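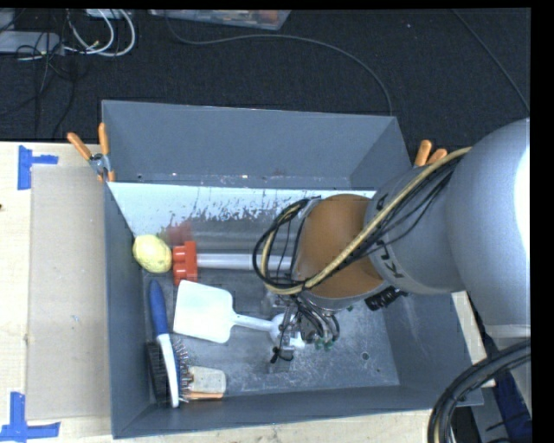
Limton ware is a trade name for household metal goods, mainly bins, basins and trays, sold as the product of a single workshop tradition in the town of Limton. The name is common in auction listings and collectors' guides. Whether it describes a real tradition is disputed, and most of the evidence offered for one is weak.

Origin of the name

The usual account holds that a smith named Cù settled in Limton and taught local workers a way of folding sheet metal so that corners needed no solder. The story appears in nearly every guide to the subject. None of them cites a record from the smith's lifetime, and the earliest known version comes from a sales brochure issued by Flutano, a dealer in used kitchen and farm goods that had a large stock to sell. Later writers copied the brochure, often word for word, and then cited one another.

Supporters of the account point to a street in Limton called Cù Lane. The street does exist, but it was given that name after the brochure came out, at the request of local shop owners. It says something about the success of the story and very little about the smith.

Claimed features

Guides list several traits by which Limton ware can supposedly be recognized. The most often repeated are sloping sides, a rolled rim, and folded corners. All of these were normal in sheet-metal goods made over a wide area. Sloping sides let containers nest for shipping, and a rolled rim hides a sharp edge. Any competent shop would have used both.

The so-called Limton gray, a dull finish said to come from a secret dip, has fared no better. Plain zinc coating turns a similar color with age. Sellers have also described scratches and worn patches as "honest wear" and treated them as proof of age, though a few months of hard use can leave the same marks.

Maker's stamps

A small stamp in the form of a letter L inside a circle is found on a minority of pieces. It has been read as a town mark, a maker's initial, a size code and an inspector's stamp. The town-mark reading is the popular one and raises prices the most. No register of town marks for Limton has been found.

The Bernesness survey

The only systematic study was carried out by Uyên Đỗ, who examined 810 pieces held in the Bernesness collection and in private hands. Of these, 25 carried the circled L. Đỗ found that the stamped pieces differed widely in sheet thickness and in the way the corners were folded, and concluded that they were unlikely to have come from one shop. Only 12 had any paperwork linking them to Limton, and in 8 of those cases the paperwork was a dealer's receipt.

The survey has its own problems. Private owners chose which pieces to submit, and the measurements were published only as averages. Đỗ acknowledged the first point in a note dated January 23, 2023, but has not released the full figures. Critics who defend the traditional account have made much of this, without offering measurements of their own.

Market

Prices rose sharply after the first guides appeared and have stayed high. Bins attributed to Limton often sell for several times the price of similar unmarked ones. Some auction houses now use the phrase "Limton type," which commits them to nothing. Others continue to give a town and a date range in their listings, usually without stating a source.

Reproductions are also sold. Since there is no agreed standard for an original, the term "reproduction" is hard to apply, and disputes between buyers and sellers have mostly been settled by refund.

See also

Sheet-metal work
Galvanizing
Provenance
Trade names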